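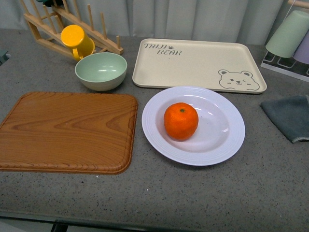

One mandarin, one plate, and my favourite chopping board.

I've been trying to give up buying lunch since July and it's going about as well as you'd expect from someone who works forty steps from a bakery. The cheese and leek slice at Pearce is a thing of beauty and I will not hear a word against it. But I did my sums one evening and found I'd spent £191 on lunches in a single month, and that was with a week off in the middle!

So, packed lunches. My friend Hanane Amrani has taken the same tub of lentils to work every day for 5 years and says she's never once been bored, which I think tells you more about Hanane than about lentils. I lasted four days. By the fourth I was eating them at half past ten in the morning just to get them over with.

What's worked better is cooking too much supper. I know, groundbreaking. But I used to make exactly enough for the two of us (my mum was very strict about waste and it rubbed off) and now I just do an extra portion of whatever it is and shut the lid on it before anyone can get at it with a fork. Rice dishes are good. Pasta is fine if there's plenty of sauce. Fish I have been asked, very politely, not to bring in again.

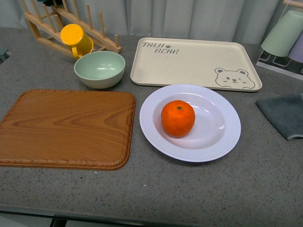 The other half of the problem is three o'clock. I can eat an enormous lunch and still be rummaging in my desk drawer by mid-afternoon, and the machine on the landing takes cards now, so there's no more being saved by having no change. It wants 80p for a bag of crisps with more air in it than a bouncy castle. I've started keeping oatcakes at work, plus a jar of peanut butter with my name on it in capitals.

Liette Kennedy, who used to sit opposite me before she moved to the Endesley office, swore by going for a walk instead. I tried it. The walk goes past Pearce. You can see the flaw.

Anyway, I'm down to buying lunch once a week and I'm quite pleased with that. I did think about stopping altogether, but I like standing in the queue and having a moan with whoever's in front, and I'd miss it. The money I've saved is going in a pot towards a proper bread knife (mine squashes everything, even toast) and after that maybe a better flask, as the one I've got leaks if you so much as look at it. If anyone has a flask they love, leave me a comment. It needs to fit in a rucksack side pocket and survive being dropped on the stairs.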